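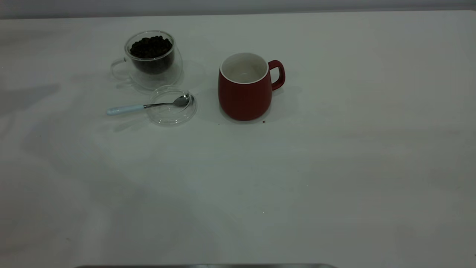
Jun 11, 2018

Start-of-episode rules for the coffee cell, second draft, and I think we've finally got something a new person could follow without one of us standing behind them! The big change is that a start layout now has to be written down as relations between objects, and the relations have to be checkable from the fixed view. So for layout 15 the sheet reads: glass cup at the left with its handle pointing left, red mug to the right of it with its handle pointing right, lid flat between the cup and the front of the table, spoon lying across the lid with its bowl on the glass and its handle running out past the rim onto the table. Beans stay in the glass cup, nothing in the mug, nothing in the spoon. The old sheet said "items at back left, normal positions." Normal to whom?

Tharindu read the draft over lunch and argued for measured positions with a tolerance on each. I tried it for one layout and it took me longer to place the things than to run the task. We settled on relations for everything and a number only where the planner cares, so the sole measurement on the sheet is the gap between the mug and the lid: 36 mm minimum, so the fingers can come down on the near side of the mug without touching the lid.

Rules as they stand tonight:

Handles. Write the direction for each one separately. "Handles out" got read two different ways in the September runs and we lost a whole block over it.

Clear glass. Every transparent object gets its own line on the sheet, even when it is only there as a rest for something else. The lid is nearly all rim and reflections against white, and the detector (Skallik build 513) sometimes merges it with the spoon. If the operator has ticked a line for it, we at least know it was in place when the detector says otherwise.

Crumbs. I wanted a strict wipe before every start. Yao-tsung wanted none, on the grounds that real tables have crumbs on them. Compromise: wipe at the start of a block, then leave specks alone between episodes and put a mark in the debris column. One dark bit by the base of the mug is fine, start anyway. A whole bean on the table means stop and reset.

Shadows. Don't move the lamp to get rid of them, please! The gray patch coming in from the left is allowed. What isn't allowed is a shadow that changes halfway through a block, so anybody with business at the bench waits until the block ends.

Keep-out. Hands behind the line before the start button is pressed, and the button belongs to the person who did the layout. No calling "clear" on someone else's behalf. The Kakach controller will happily accept a start with a person leaning over the table, so this one is on us. Front and right side of the table stay bare at start. No pens, no clipboard, no phone.

Signing. Initials next to the layout number, before the run. Filling in a page of them afterward is how we ended up with episode 601 listed under two layouts.

Still open:

The spoon. I love that it's on the lid, it's a good hard pick (thin neck, pale handle on a white table), but a tiny bump turns it. Do we allow the handle to point anywhere on the left side, or fix it to the diagonal? I lean toward the first. Tharindu wants the second. Ask Debnath what their people do with loose cutlery.

How full is full? "Almost to the rim" is what I have for the beans, and that's two words more than we had last week. A weight would be better. The bench scale is over with the Clesow rig, get it back.

Also need a rule for when the sheet and the table disagree. My vote is that the table gets fixed and the sheet never gets edited during a block. Yao-tsung will type this up clean and tape a copy next to the start button tomorrow morning. I'll do the first block from it cold, and he'll write down every place where I have to ask him something.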